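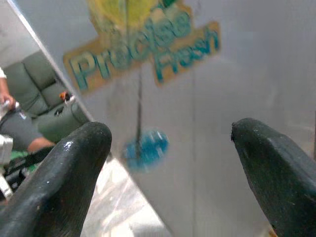 Gripper fingers at a Precise Fresh package, wrist camera view.

Visit report: Kistbridge household handling demonstration, March

Kistbridge opened its test apartment to outside visitors for one afternoon. I attended for the integration group, together with Toon Van Dijk. The program had two parts, a talk on the control software and a grocery handling session with two arms. Questions were allowed during the session, and most of my notes come from that part.

The control stack is called Ikix. It takes wrist and head camera streams and outputs joint targets for both arms at once. Kobe Visser, who runs the manipulation work, put the current training set at 314 recorded runs, 28 of them set aside for evaluation. Runs are recorded by teleoperation and trimmed by hand. Mean time for a single item transfer was given as around 355 seconds in the first release. Visser would not quote a figure for the present one until the evaluation is repeated.

Flexible packaging remains the main difficulty. A bag deforms when the fingers close, and the grasp point estimated before contact is then wrong. Ikix re-estimates once after contact and does not try again. Glossy film is a separate problem - highlights shift with the wrist and the depth estimate shifts with them. Mensah supplies the finger pads, now at revision 2. The compound is softer than before and wears faster. I asked for wear data and was told it is kept per arm, not per pad.

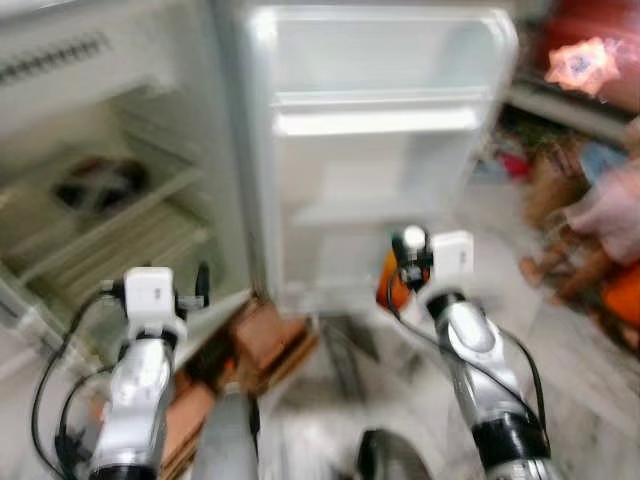 Refrigerator work is treated as its own task family. The door has to be open far enough for both arms to clear it, and the reach into the compartment is limited more by the wrist module than by the fingers. External cabling adds to the swept volume. Van Dijk asked whether the cables could be routed inside the forearm. Visser said Drandis had quoted for a hollow wrist but the lead time was too long for this build.

Points to follow up: pad wear by item type, behavior after a failed second estimate, and the minimum door angle. Kistbridge agreed to send the interface document for Ikix. Logging format is still open.

Last updated: March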